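Relatório de projeto: plano de compras para a bancada de manipulação

3. Situação do equipamento

O grupo começou o semestre com um braço Kavell cedido pelo departamento, uma garra de dois dedos e uma câmera de punho. O orçamento aprovado foi de 3.000 euros, a gastar até julho. A professora Anikó Borbély pediu que cada compra fosse justificada por uma tarefa do plano de testes, e a lista inicial foi cortada por isso.

A tarefa escolhida para definir a garra foi pegar objetos finos pousados na bancada, como tesouras. São peças baixas, com pouca área de contato, e a superfície polida e salpicada dá reflexos que o programa de detecção tem de suportar.
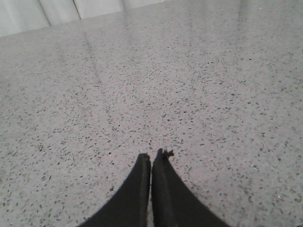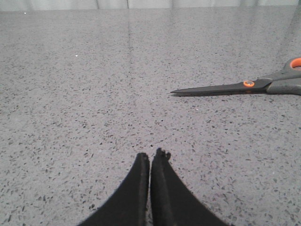 Dedos pretos da garra sobre a bancada; na segunda vista, a tesoura fechada, com detalhes laranja, está à direita.

4. Itens pedidos

4.1 Dedos de reposição. Pedimos 8 pares à Lukum, por 146 euros no total. O prazo de entrega é de três semanas e a encomenda precisa sair antes da fase de testes longos.

4.2 Iluminação. Dois painéis difusos com suporte. A Doherty e a Endero mandaram propostas; a da Endero inclui o suporte e o transporte, a da Doherty não. Ficamos com a Endero.

4.3 Segunda câmera, fixa, para ver a bancada de cima. É o item mais caro, aproximadamente 760 euros com cabo e lente. Se o preço subir, usamos a câmera antiga do laboratório e aceitamos a resolução menor.

4.4 Tapete fosco. Fica como opção. Queremos primeiro os resultados na superfície atual, que é parecida com a das cozinhas onde o sistema seria usado.

5. Pendências

Falta a cotação do seguro do braço e a confirmação de quem assina o recebimento. O que sobrar do orçamento fica reservado para conserto da garra, e qualquer outro gasto volta à professora para aprovação.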